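# Moving steamed buns without wrecking them: what the robot people found out

Anyone who has lifted a bun from a steamer with kitchen tongs knows the two dents it leaves. I had put this down to my character. Then Adanech Ayele, who used to test recipes with me and now works on robot hands at Kedstead, sent over her group's write-up on handling soft food, and I read all of it over a plate of dented buns.

The method is called Dirnolik. The usual approach is to tell the hand how hard to squeeze. Ayele and her co-author Mutua Okoth let the hand close slowly and stop it the moment the fingers meet any resistance, then lift and see if the bun comes along. If it slips, the fingers close a hair more and try again. They logged 2,619 lifts this way, which is over 500 more than I have managed in my marriage. 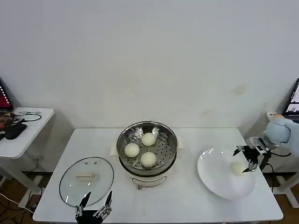

*Fourth bun to the plate, three still in the basket.*

The result, in kitchen terms: most of the damage happened before the bun left the basket. Buns gripped low and lifted straight up came out with smooth tops far more often than buns pinched across the middle. Buns tugged sideways did worst of all. The paper spends nine pages on this and has a graph. Here is what I have taken from it for those of us issued with ordinary hands.

**Take the lid right off.** Propping it on the rim and reaching under is how you drip on the buns and steam your wrist. Lay it flat on the table, well clear of your elbow. Switch the steamer off first, please.

**Wait two minutes.** A bun straight out of the steam is at its softest and its stickiest. The Dirnolik runs all had a short rest built in, and skipping it made the hand look nearly as clumsy as me.

**Loosen, then lift.** Slide a thin wet spatula under the bun and give it a small twist. Perforated metal likes to keep a souvenir. A square of parchment under each bun before cooking saves most of this trouble – cut them small so the holes can still do their job.

**Go in low.** Fingers or tongs, aim for the bottom third. The dough is firmer there, and any marks end up where guests don't look. Silicone tips help. So does squeezing less than your instincts suggest, then less again.

**Lower it all the way.** Okoth's favorite finding is that letting go early does real harm. Even a short drop flattened the base. Set the bun down until the plate is holding it, then open your fingers.

**Use a plate that's too big.** Buns that touch while warm will stick together and tear when parted. A wide oval platter gives everyone room.

I tried the low grip on a batch of twelve with my old Windia tongs. Ten came out presentable, one tore, and one I ate standing up before it could be assessed. Ayele tells me this is not how they treat missing data at Kedstead.

Filled buns are a separate matter. The write-up covers plain ones only, and the pork kind are heavier and leak if you look at them wrong. She says those are next. Until then, use the spatula and keep a spoon handy.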